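Kasprzak 17-Piece Precision Driver Set: Long-Term Review

Last updated: October 2025

The Kasprzak set replaces the Imell kit I had used for desktop builds and repairs until its Phillips #2 bit rounded off. The Kasprzak costs more and includes fewer bits. After daily use since July, I would buy it again, with two reservations covered below.

The handle is aluminum with a rotating cap and a shallow knurl. It is 100 mm long without a bit. That is enough to reach most motherboard standoffs without knuckles touching the cooler, and the supplied extension covers the rest. The cap bearing had slight axial play out of the box. It has not gotten worse.

Bits are held by a magnet at the base of the socket. Retention is good with the short bits and mediocre with the extension fitted, where the magnet is too weak to hold a fan screw pointing downward. A small ring magnet slipped over the shaft fixes this, but at this price one should be in the box. The older Imell driver had a stronger magnet and a worse socket — its bits wobbled enough to mark screw heads.

Fit is where the money went. The #1 and #2 Phillips tips seat fully in case screws, drive bay screws and the usual cooler brackets. The hex bits from 1.5 to 3 mm are tight in clean sockets and go in with a light push. Torx T5 through T10 are all usable, though the T6 is noticeably softer than the others. Mine has a slight twist near the tip after one seized laptop hinge. Kasprzak replaced it on request, and the replacement has held up on lighter work.

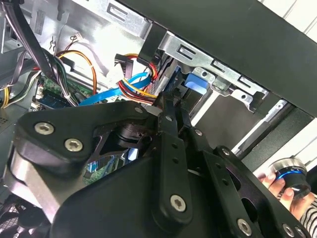
Storage is the second reservation. The tray is molded foam with unlabeled slots, and the size markings on the bits are laser-etched in gray on gray. Under a bench lamp they can be read at an angle. Under a desk they can't. Iida Keskinen, who shares my bench, painted a dot of enamel on each Phillips bit, and I have since done the same with the hex sizes.

I also tried the Lultimia 81-piece set for comparison. Most of its extra bits are security types that never come up in desktop work, and the common sizes are cut less accurately. The case is better, with a hinged lid and printed labels. If you service phones or game consoles as well as PCs, the wider selection may justify the looser fit.

Spare bits for the Kasprzak are sold singly under part number 3806 plus a size suffix. Rombridge stocks the Phillips and hex bits but not the Torx, which have to be ordered direct. The shaft is a standard 4 mm hex, so third-party bits fit, including the remaining good ones from my Imell set.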